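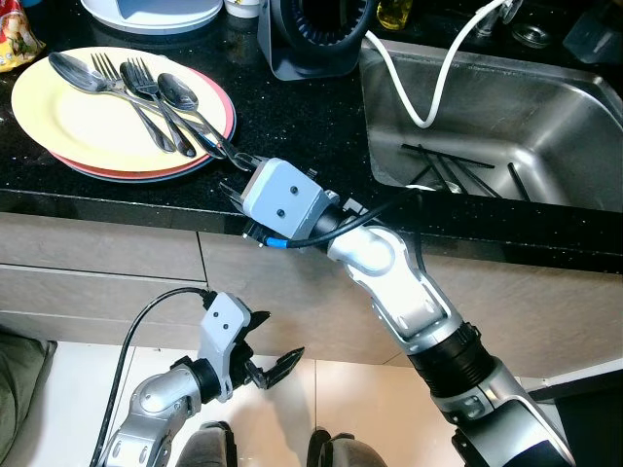
Sunday's open day at Rillport was so much fun, and I've been boring everyone at home with it since! They had the Fultik in a regular kitchen (sink, snacks, black speckled counter) with two arms working on spoons and forks on a yellow plate. I meant to stay for one run and stayed for the whole afternoon. Gopinath Ramasamy gave the talk and said they had logged 468 runs since January, which he rattled off like a bowling score. 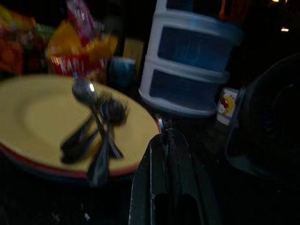
Venkatesh Rajan thought the thin handles were a harder job than any plate, and that he'd happily watch forks all day. Same, Venkatesh!

I got a spot close enough to see the serrated grip on the black fingers, and I love how plain and tool-like they are.
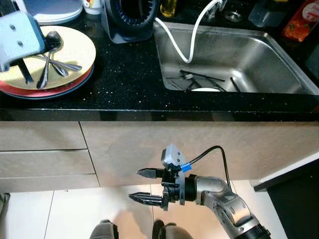 Can you bring kids? Children are welcome at every open day, and there's a low bench up front for them.

I've already signed up for the next one.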